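4. Setting up the letter blocks

4.1 Wipe the tabletop with a dry cloth and clear away anything not used in the activity.

4.2 Place the wooden blocks on the table, spaced so each one can be picked up without moving its neighbour.
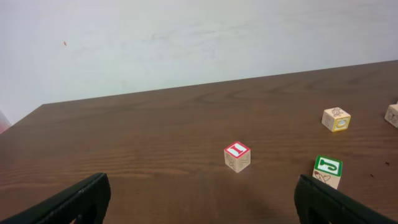

4.3 Turn each block until the letter you want faces the child. The faces differ in colour and finish — some letters are outlined, others engraved — so check the top and the front.

Note: Allow 5 minutes for a first session.

Caution: Do not soak the blocks. Wipe with a damp cloth and air dry.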